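Week 4 notes: wrist camera views and why your policy gets lost

Okay, picking up where we ran out of time on Tuesday. I wanted to talk about camera randomization, and I got sidetracked by the controller gains (sorry, but you did ask!).

Quick recap. Our policy takes in the wrist camera view plus the joint angles, and it puts out a small hand motion plus an open/close command. We run it at 20 steps a second. The joint angles are the easy part. The picture is where people lose whole weekends, me included.

The thing to remember is that the wrist camera moves with the hand. Tilt the hand up and the table is gone, so the network has to cope with walls, ceiling, whatever the simulator put there. If all your training views look down at the table, the first odd angle will give you garbage actions, and the hand just wanders off. I watched my own policy do this for most of February before I thought to save the views and look at them.

So in Kerkden, our course simulator, we shuffle the wall and floor textures on every reset. There are 9 texture sets in the starter code and you can add more. Keep the lighting changes small at first. I went wild with them once and training stalled for days.

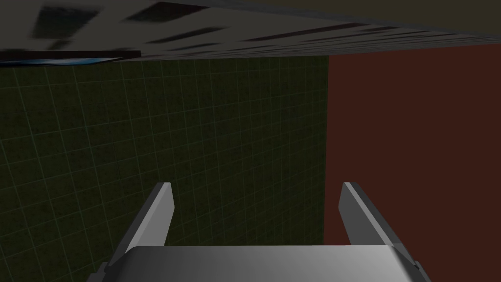 Fig. 4. Wrist view in simulation, fingers open, tiled wall on the left and plain wall on the right.

Look at how little there is to work with in a view like Fig. 4. The fingers are a good anchor, and the seam between the walls tells you something about heading, but there's no object to reach for. Your policy should do something boring there, like back off slowly.

For the homework, run 1000 resets, save the first view from each, and flip through a bunch of them by eye before you train anything. Then bring me the weirdest one.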